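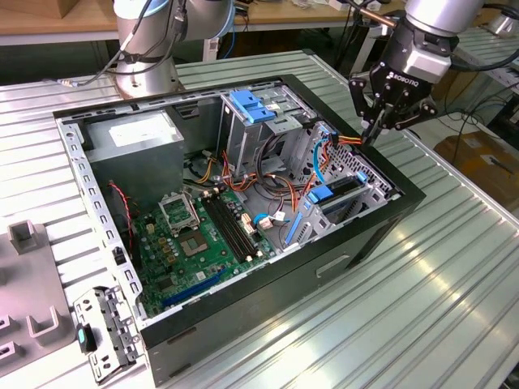 The Lorness bench cell with a desktop tower on the table. Arm and Robotiq gripper sold separately.

Lorness Bench Cell for PC Teardown and Rebuild
Made by Ikari. Sold and supported in the US by Bronemside.
Part no. 2133

Hi, I'm Rhun Llewellyn, and I write most of these product pages (if you've called our support line in the evening, you've probably talked to me too). I get the same question nearly every time I pick up the phone: can a robot take a computer apart yet? And then, right after it: OK, so when can one do my dishes?

I'll stick with computers, mostly. My answer is yes for some jobs, sort of for others, and please keep your screwdriver for the rest.

The Lorness is a work cell for shops that refurbish desktop towers by the pallet. You get the ribbed aluminum table, the fixture plates, the arm mounts and the Voyle software that runs the whole thing. You bring the arms and grippers, because most of our customers already own a couple and have strong feelings about them. We ship mounts for the common sizes and we'll make you one if yours is odd.

What it's good at

Drive caddies, first of all. If your towers have the kind with colored plastic release tabs, you're in luck, because a tab is big, it sticks out, and a camera can find it. Memory comes next. The sticks come out nicely once the latches are open, and putting them back in is slower but it does work. I was a doubter on that one! I came around after watching our demo cell do it through a whole lunch break while I was supposed to be eating.

What it's so-so at

Processors. Lifting one off a holder is fine. Setting it down in a socket is where I start holding my breath, and I'd want a person standing nearby for the first few weeks. Voyle has a mode for this where the arm stops over the socket and waits for somebody to tap OK. Use it. Bent pins are no fun and our warranty doesn't cover them.

What I wouldn't buy it for

Cables. I wish I had better news. A power supply harness never sits the same way in two machines, even two of the same model, and a gripper has no idea that the yellow wire it's pushing on is attached to the one it wants. People do this without thinking, tugging a bundle aside with a pinky while the other fingers unclip something. We can get an arm to reach past a bundle. Getting it to tidy one up is still a research project as far as I'm concerned, and I'd say the same about folding a fitted sheet.

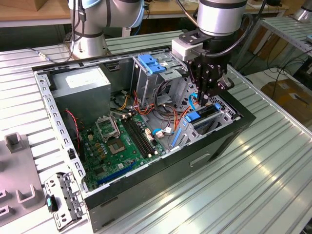 Reaching in near the expansion slots. Plain towers with the side panel off are the easiest place to start.

About the fixtures

I think this is the part people skip when they're comparing prices, and then they email me in December wanting to add it. The fixture plates hold the loose parts in a known spot, so the arm isn't hunting all over the table for a chip it put down a minute ago. They're gray plastic, they bolt down through the table grooves, and you can swap one out in the time it takes to reheat coffee. We include 2 plates with every cell. Most shops end up ordering more, and I'd order them with the cell to save on the freight.
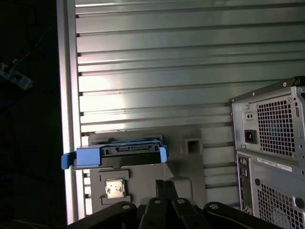

You can also have us make a plate for your own parts. Send a sample of each (a dead one is fine) and tell us which way up you want it to sit. Lead time is 4 weeks, and a bit longer if you change your mind halfway, which everybody is allowed to do once.

The basics

Table: ribbed aluminum, bolt-down grooves full length
Fixture plates: 2 included
Arm mounts: 4 positions
Software: Voyle, one seat, updates for the first year
Crated weight: 736 lb
Not included: arms, grippers, cameras, computer

That crated weight is real, by the way, so please have a forklift there when the truck shows up.

Should you wait a year?

If you're hoping to hand over a full rebuild, cables and all, then yes, wait. If you've got one tired person pulling drives all day, I don't think you need to. Call or write to Bronemside and ask for me, and tell me what models you see most. Photos of the insides help a lot, dust included.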